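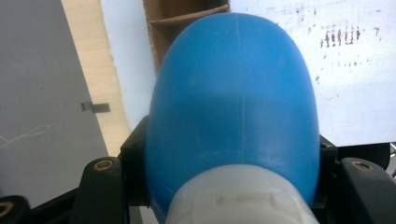 그림 1. 파란색 용기와 아래쪽의 반투명한 흰색 목 부분

# 기숙사 분리배출 안내문의 문제점과 개선안

환경과 생활 수업 기말 프로젝트 보고서
2023년 9월 제출

## 1. 주제를 정한 과정

우리 조는 처음에 음식물 쓰레기를 다루려고 했다. 그런데 식당 쪽 자료는 외부 업체가 관리하고 있어서 학생이 받아 볼 수 없었다. 두 번째 후보가 분리배출이었고, 조원 모두가 기숙사에 살고 있어서 자료를 모으기 쉽다는 점도 고려했다.

조사 대상은 Pomstead관과 Bruden관이다. 두 건물은 같은 해에 지어졌고 방 구조도 거의 같다. 다만 분리수거장 위치가 다르다. Pomstead관은 1층 현관 바로 옆에 있고 Bruden관은 지하 주차장 안쪽에 있다. 학교 누리집에 따르면 두 건물의 정원은 합쳐서 2671명이다. 방학 중 퇴사자와 교환학생은 이 숫자에 제대로 반영되어 있지 않은 것 같다.

보고서에서 답하려는 질문은 다음과 같다.

- 학생들은 안내문을 읽고 버리는가, 습관대로 버리는가
- 헷갈리는 품목은 무엇인가
- 안내문을 바꾸면 헷갈리는 정도가 줄어드는가

## 2. 기존 안내문

두 건물에 붙어 있는 안내문은 내용이 같다. A3 용지에 인쇄되어 있고 플라스틱, 종이, 캔, 유리, 비닐, 일반 쓰레기로 칸이 나뉘어 있다. 각 칸에는 품목 이름이 글자로만 적혀 있다. 글씨가 작아서 수거함 앞에 서면 잘 읽히지 않는다. Bruden관의 안내문은 조명이 어두운 벽에 붙어 있어 더 그렇다.

내용에도 문제가 있다. 플라스틱 칸에는 “깨끗이 씻어서 배출”이라고만 되어 있고, 뚜껑이나 펌프처럼 재질이 다른 부품을 어떻게 하라는 말이 없다. 종이 칸에는 “종이류”와 “박스류”가 나란히 적혀 있는데 실제 수거함은 하나로 합쳐져 있다. 영어 안내는 맨 아래에 한 줄뿐이다. 외국인 학생에게 물어보니 그 한 줄은 수거 요일에 관한 것이어서 분류에는 도움이 되지 않는다고 했다.

안내문이 언제 만들어졌는지는 행정실에서도 알지 못했다. 파일 원본이 남아 있지 않아 수정하려면 처음부터 다시 만들어야 한다는 답을 들었다.

## 3. 조사 방법

### 3.1 설문

설문은 6월에 온라인으로 진행했다. 학생 게시판과 각 층 단체 대화방에 링크를 올렸고 응답은 262건이 들어왔다. 중복으로 보이는 응답은 접수 단계에서 걸러 냈다. 문항은 객관식 위주로 만들었고 마지막에 자유 의견란을 두었다.

객관식 문항에서는 품목 이름을 제시하고 어느 수거함에 넣을지 고르게 했다. 사진을 넣을지 고민했으나 휴대전화에서 화면이 느려지는 문제가 있어 글로만 제시했다. 이 점은 나중에 한계에서 다시 적는다.

### 3.2 면담

설문 응답자 가운데 면담에 동의한 학생 20명을 따로 만났다. 면담은 각 건물 휴게실에서 했고 한 사람당 시간은 길지 않았다. 방에서 쓰레기를 어떻게 모으는지, 얼마나 자주 버리러 내려가는지, 버리면서 망설인 적이 있는지를 물었다. 녹음은 하지 않고 메모만 했다.

### 3.3 수거함 관찰

수거함 안을 직접 뒤지는 방법은 위생 문제와 사생활 문제로 제외했다. 대신 수거 직전에 뚜껑을 열어 위쪽에 보이는 것만 확인했다. 따라서 아래쪽에 무엇이 들어 있었는지는 알 수 없다. 관찰 결과는 설문 해석을 돕는 용도로만 썼고 따로 통계를 내지 않았다.

## 4. 결과

### 4.1 안내문을 읽는가

응답자 대부분은 안내문이 있다는 사실을 알고 있었다. 그러나 버릴 때마다 확인한다는 사람은 적었고, 입사 첫 주에 한 번 보고 그 뒤로는 보지 않았다는 답이 가장 많았다. 면담에서도 비슷했다. 수거함에 이미 들어 있는 것을 보고 비슷한 것이 있으면 넣는다는 학생이 여럿 있었다. 이렇게 되면 앞사람이 잘못 버렸을 때 뒷사람도 따라가게 된다.

Bruden관 학생들은 분리수거장까지 가는 길이 멀다는 불만을 많이 적었다. 한꺼번에 모아서 가져가기 때문에 그 자리에서 하나씩 나누기가 귀찮다는 의견도 있었다. Pomstead관에서는 거리에 대한 불만은 거의 없었고 냄새 이야기가 많았다.

### 4.2 헷갈리는 품목

가장 많이 틀린 품목은 코팅된 종이컵이었다. 영수증과 컵라면 용기가 그 뒤를 이었다. 펌프가 달린 샴푸 용기는 플라스틱에 통째로 넣는다는 답이 다수였다. 펌프 안에는 금속 스프링이 든 제품이 많아서 분리하는 편이 좋은데, 이것을 아는 응답자는 적었다.

라벨도 자주 언급되었다. 음료 페트병의 라벨은 떼어야 한다는 인식이 널리 퍼져 있지만 세제나 세면용품 용기의 라벨은 그대로 둔다는 학생이 많았다. 접착력이 강해서 손으로 떼기 어렵다는 이유였다. 물에 불리면 된다고 답한 사람도 있었으나 기숙사 세면대에서 그렇게 하기는 번거롭다. 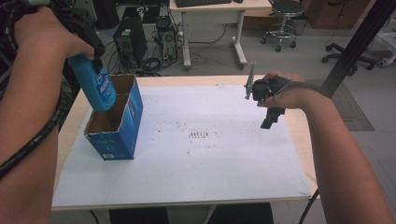
택배 상자에 대해서는 의견이 갈렸다. 테이프와 송장을 떼고 접어서 버려야 한다는 것은 거의 모두가 알고 있었는데, 실제로 그렇게 한다는 응답은 그보다 적었다. 상자를 방 안에서 임시 쓰레기통으로 쓰다가 내용물이 든 채로 내놓는 경우도 있다고 한다. 면담한 학생 중에는 방에 수거 용기를 여러 개 둘 공간이 없어서 상자 하나에 플라스틱과 캔을 같이 모은다는 사람이 있었다. 수거장에서 다시 나눌 생각으로 모으지만 시험 기간에는 그대로 두고 온다고 했다.

종이 수거함 위쪽에서는 접지 않은 상자가 자주 보였다. 접지 않은 상자가 몇 개만 들어가도 수거함이 금방 차고, 그러면 그다음 사람은 바닥에 내려놓게 된다. Pomstead관은 현관 옆이라 이런 모습이 바로 눈에 띄어 민원이 들어온 적이 있다고 한다.

### 4.3 자유 의견

자유 의견란에는 예상보다 긴 글이 많았다. 반복해서 나온 의견만 옮긴다.

- 수거함 입구가 작아서 상자가 들어가지 않는다
- 씻을 곳이 수거장 근처에 없다
- 비닐 수거함이 어느 것인지 모르겠다
- 영어 안내가 더 필요하다
- 제대로 나누어도 나중에 다 섞인다고 들었다

마지막 의견은 확인이 필요하다고 보아 행정실에 문의했다. 수거 업체 Kavanagh가 종류별로 따로 실어 간다는 설명을 들었다. 업체의 선별장까지는 가 보지 못했으므로 그 이후의 과정은 이 보고서에서 다루지 않는다.

## 5. 새 안내문 제안

조사 결과를 바탕으로 안내문 시안 2종을 만들었다. 작업 파일 이름은 Kotik으로 통일했고, 누구나 고칠 수 있도록 편집 가능한 형식으로 저장했다. 앞에서 적은 것처럼 원본이 없어 고치지 못하는 일을 막기 위해서이다.

첫째 시안은 수거함마다 하나씩 붙이는 방식이다. 해당 수거함에 넣을 것과 넣지 말 것을 그림으로 보여 주고, 글은 품목 이름만 한국어와 영어로 적었다. 둘째 시안은 방문 안쪽에 붙이는 작은 표이다. 방에서 미리 나누는 학생이 많지 않다는 점을 생각해 가장 많이 틀리는 품목만 실었다.

| 품목 | 기존 안내문 | 새 안내문 |
|---|---|---|
| 코팅 종이컵 | 언급 없음 | 종이팩과 섞지 않고 따로 모음 |
| 영수증 | 언급 없음 | 일반 쓰레기 |
| 펌프 용기 | 플라스틱 | 펌프를 빼고 몸체만 플라스틱 |
| 택배 상자 | 박스류 | 테이프와 송장 제거 후 접어서 종이 |
| 컵라면 용기 | 언급 없음 | 재질 확인, 오염이 남으면 일반 쓰레기 |

표의 내용은 우리 학교 기숙사의 수거 기준에 맞춘 것이다. 지역마다 기준이 달라 다른 곳에 그대로 쓰기는 어렵다. 컵라면 용기는 제품에 따라 재질이 달라서 짧게 적기가 가장 힘들었다. 조 안에서도 의견이 맞지 않아 여러 번 문구를 고쳤다.

면담에 참여한 학생들에게 시안을 다시 보여 주고 의견을 받았다. 수거함에 붙이는 쪽이 더 좋다는 반응이 많았다. 방문용 표는 글씨가 작고 붙여 둘 자리가 마땅치 않다는 지적이 있었다. 그림에 대해서는 색을 줄이자는 의견이 나와 최종본에서는 배경색을 없앴다. 비닐과 플라스틱의 색이 비슷해서 헷갈린다는 말도 있어 비닐 쪽 색을 바꾸었다.

## 6. 한계

설문이 학기 말에 진행되어 이미 짐을 싸고 있던 학생은 응답하지 않았을 가능성이 있다. 분리배출에 관심이 있는 학생이 더 많이 참여했을 수도 있다. 또 품목을 글로만 제시했기 때문에 실물을 손에 들었을 때의 판단과 차이가 날 수 있다. 예를 들어 “코팅 종이컵”이라고 적으면 코팅이라는 말 자체가 힌트가 된다.

새 안내문을 실제로 붙여 효과를 재는 단계까지는 가지 못했다. 게시 허가를 신청했으나 방학 중에는 게시물 교체를 하지 않는다는 답을 받았다. 그래서 1장에서 세운 질문 가운데 마지막 것에는 학생들의 의견으로만 답할 수 있다. 안내문 교체 전후의 비교는 다음 학기에 이 주제를 이어받는 조가 있다면 해 볼 만하다.

## 7. 정리

기숙사 학생들은 분리배출의 기본 원칙은 알고 있었으나, 여러 재질이 섞인 품목에서 자주 틀렸다. 기존 안내문은 바로 그 품목들을 다루지 않고 있었다. 안내문을 고치는 일은 비용이 적게 들어 먼저 할 수 있다. 수거함 입구 크기와 세척 공간은 시설 문제이므로 학생회를 통해 따로 건의하기로 했다.

설문 문항과 안내문 시안은 부록으로 첨부한다. 면담 메모는 참여자와 약속한 대로 보고서 제출 후 폐기한다.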